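Workshop notebook, Minstead
15 August 2021

Continuing with the box from yesterday. I have decided to keep the red lining and not to start again with a new carton. The paper is torn along the top rim and it looks a bit poor, but the colour inside is strong and this is what I wanted. When Gunther Hinrichs saw it he asked if the red is for a theatre. It is not, but I wrote the word down, maybe it is good for the label.

The purpose, for colleagues who were not at the last meeting: a small box for the Nokitport children's table, where each child takes things out and puts them in again and tells a story about them. Lâm made the first list of contents and it was much too long. My opinion is that few objects are better, with simple shapes, so the child must invent what they are.

First trial of contents was done at home on the bedroom side table, as the workshop bench is still full with the Meltis order. I put the brown tube standing up in the back corner, on the right. It can be a tower, a chimney, a tree, whatever they like. Then the two orange-brown balls in front of it, one bigger and one smaller.
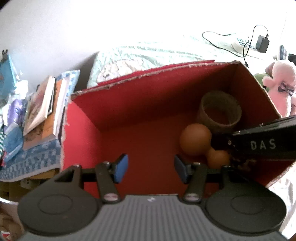

I like how the two sizes work together, they make already a family, a parent and a child. The tube is leaning on the corner and I think it should stay free and not be glued. If it falls, the story has an accident in it, and children enjoy this very much. Lâm does not agree and wants a spot of glue under it. We will try both ways in September.

Problem with the rim. The frayed paper will catch on sleeves, and small fingers will pull at it for sure. Options are to fold a new strip of red over the edge, or to trim and cover with cloth tape. I prefer the folded strip, with a width of 40 mm, so that half goes inside and half outside. The tape is quicker but the glue of it goes sticky in summer, we had this trouble with the puppet trays.

Cost until now: $2 for the glue stick. The red paper was left over from the window display and the carton was free. If we make more boxes we must buy paper properly, and Gunther has found a roll for $69 which he says is more than enough for the whole set. I would like to see a sample of the colour before he orders.

To do:
Cut strip for the rim and test on the left wall first.
Ask Lâm for the short list of contents, on one page please.
Find a lid, or decide that there is no lid.
Bring the box back to Minstead when the bench is free.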